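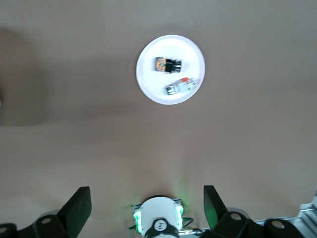 White plate, beige table, two small things on it.

So I finally gave up on my old phone. I'd had it for four years, the back was held on with a strip of tape, and the battery had gotten to the point where I could leave the house at 100 percent and be hunting for an outlet before lunch. I don't replace phones quickly. I find the whole process tiring, all the comparison charts and the people on forums shouting about bezels, and I usually put it off until the thing dies in my hand (which this one did, in the middle of a bank verification code, thanks for that).

What I ended up with is the Cavero, the midrange one from Skitholm. If you haven't heard of Skitholm, I hadn't either until this spring. They're a small outfit that used to make ruggedized handsets for warehouses, the yellow bricks you see clipped to a belt, and at some point they decided to make a phone for the rest of us. The Cavero is their second try at it. The first one I never saw in person, and from what I've read I didn't miss much.

I paid $518 for it, with shipping. That's more than I wanted to spend! My ceiling was four hundred and something. But I'd been burned on a cheap phone before, one that stopped getting updates eight months after I bought it, and Skitholm is promising six years of them. Whether they're still in business in six years is another question, and I did think about that for a while with my card in my hand.

Let me get the good stuff out of the way first, because I really do like this phone.

The battery is great. I'm a heavy user, I'll admit it, I have podcasts going most of the day and maps running whenever I drive, and I've been plugging it in every second night. It charges from nearly empty to more than half while I shower and make coffee, and that's with the charger I already had in the kitchen drawer (none in the box, no surprise, they all do that now). You can also set it to stop charging at 80 percent, and it stays set. My last phone had the same option and forgot about it every time it restarted.

It's also a nice size. I have smallish hands and I can reach the top corner with my thumb if I shuffle my grip a little. The power button is on the left, which drove me nuts for a week. I kept turning the volume down when I meant to lock it. Now I do the reverse on my tablet, so I suppose my brain has been permanently rewired by a company that used to make barcode scanners.

And the screen gets properly bright outdoors. I read on the porch in the afternoon and never once had to do the thing where you cup your hand over it like you're lighting a match.

OK, the software. Skitholm puts its own layer on top of Android and calls it Manole. I was dreading it. I've used a few of these custom skins and they tend to come with a second app store, a second browser, a second photo gallery and a weather widget that wants to know your location at three in the morning. Manole is pretty restrained by comparison. There are a handful of extra apps and I was able to remove all but two of them. The two that stay are a compass and something called Tasks Today, which sends me a notification every morning at 7:15 saying I have no tasks today. I turned the notification off. It came back after an update. I turned it off again.

The thing I like most in Manole is how it handles notifications in general. You get three piles, and you drag an app into whichever pile you want: now, later, and never. The later pile shows up as one bundle at a time you pick. Mine comes at 5:30 in the afternoon, and I can't tell you how much calmer my day is with all the shipping updates and group chat nonsense waiting for me in one lump. I looked for something like this on my old phone for years and ended up with a third-party app that drained the battery and crashed whenever I got a call. Having it built in is a treat.

Less good: the keyboard. It's Skitholm's own by default and it has opinions. It changed "well" to "we'll" so many times in the first two days that I sent my sister a message that made no sense in any direction. Swap it out for whichever one you're used to, it takes a minute in settings under Language, and then go back in and turn the old one off completely or it will pop up again in password fields. I lost a good chunk of an evening to that one.

The camera is fine. I know people care a lot about cameras and will want more than that, but I mostly take pictures of parking spots and recipes. In daylight the colors look right to me. At night it gets smeary, and there's a little delay between tapping the button and the picture being taken, so anything that moves is a gamble. My neighbor's dog is a brown streak in every shot I have of him. There's a zoom, and past a certain point it's decoration.

Now for the part I actually sat down to write about, the migration. Moving from one phone to another is supposed to be easy at this point. You put them next to each other, scan a square, go do something else. Skitholm has its own app for it named Trirkier (I've asked around and no one can tell me how to say it), and the card in the box tells you to use that and skip the regular Android transfer. So I did what the card said.

Trirkier found my old phone right away. It asked what I wanted to move and I ticked everything. Then it told me the transfer would take 40 minutes. I made dinner, ate dinner, washed up, and came back to a screen that said it would take 40 minutes. I left it overnight on the counter with both phones plugged in. In the morning it said it was done, with a green check mark and a tiny burst of confetti, and I was so relieved that I didn't look closely at anything.

Contacts, fine. Messages, fine, going all the way back, including a thread with a plumber I'd forgotten about. Apps were all there, though I had to sign back in to nearly every one. But photos! My old phone had 3,571 photos on it. I know the number because it was sitting at the top of the gallery and I'd written it on the back of an envelope before I started, on the advice of a forum post. The new one had most of them, but every picture that had been saved in an album instead of the main camera roll had today's date on it. So my whole gallery was topped with a giant pile of vacation pictures, screenshots and old birthday cards, all apparently taken at two that morning. Scrolling past it to find a picture from last week took forever.

I wrote to support. They answered in a day, which I'll give them credit for, and the first reply was the usual restart-your-device stuff. The second reply was from someone who had clearly run into this before. The fix, in case you're in the same spot:

Delete the transferred photos from the new phone (make sure the old phone still has them, please, check twice). Update Trirkier from inside the app, because the version that ships on the phone is older than the one on their site and it doesn't show up in the regular app store. Run it again with only Photos ticked. On the second screen there's a little gear, and under it a switch called Keep original dates. It's off when you first install. Turn it on.

The second run finished in 20 minutes, and the dates came out right. Why that switch exists at all is beyond me. Who's out there wanting the wrong dates?

My two-factor codes were the other headache. Trirkier doesn't move them, and it says so in gray text at the bottom of a page I didn't read. I still had the old phone, taped back and all, so I could go account by account and switch them over. If I'd traded it in at the store I'd have been locked out of my email and my payroll login in the same afternoon. Keep your old phone for a couple of weeks. Mine is still in the desk drawer and I've gone back to it twice, once for a code and once for a voice memo that didn't make the trip.

A few small things people asked me about after my last post:

Yes, it has a headphone jack. It's on the bottom. I use it all the time with the kitchen speaker.

No wireless charging. I thought I'd miss it more.

It takes a memory card, and the slot is the same tray as the SIM, so you do need the little pin. I lost mine in the first hour and used an earring.

Calls sound good. The speaker is loud but kind of tinny if you're playing music.

It gets warm along the top edge when maps are running in the sun. Not alarming, just noticeable in a pocket.

I'm told a larger Cavero is coming in September, and I'm sure it'll be lovely, and I'm also sure I couldn't reach the corner with my thumb. I'm sticking with this one. Next up I have to find a case, and there are precisely two that fit so far, one of them in a green I can only call hospital. If you've found a decent one, leave me a comment with where you got it, and tell me if the buttons are stiff. I can't stand stiff buttons.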